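Storing Dry Goods at Home: A Short Guide

Residents of Culby are asked to follow these steps when storing flour, rice, oats and dried beans. The guide is maintained by Tarek Sleiman of the Bisgaard Household Advice Office.

Step 1. Wash each container in warm water with mild soap, then leave it open overnight. Moisture left under a lid is the main cause of clumping and mold.

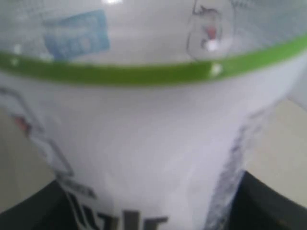

How full should a container be?
Leave a small gap below the lid - the width of a finger is enough - so that it closes without pressing on the contents.

Step 2. Write the name of the food and the month of purchase on a label. Place older stock at the front of the shelf and use it first.
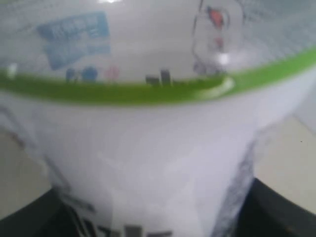
Whole grain flour contains more oil than white flour and spoils sooner. Households that bake only now and then should buy it in small bags and keep it in the refrigerator.

Step 3. Choose a cool, dark cupboard away from the stove. Check every container once every 4 weeks for insects, webbing or a sour smell.

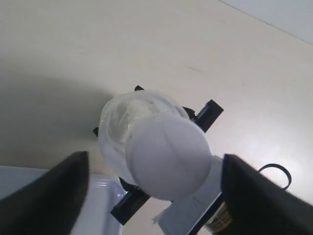
Any food that shows these signs should be sealed in a bag and put in the outside bin the same day. Wipe the shelf and let it dry for 15 minutes before returning the other containers.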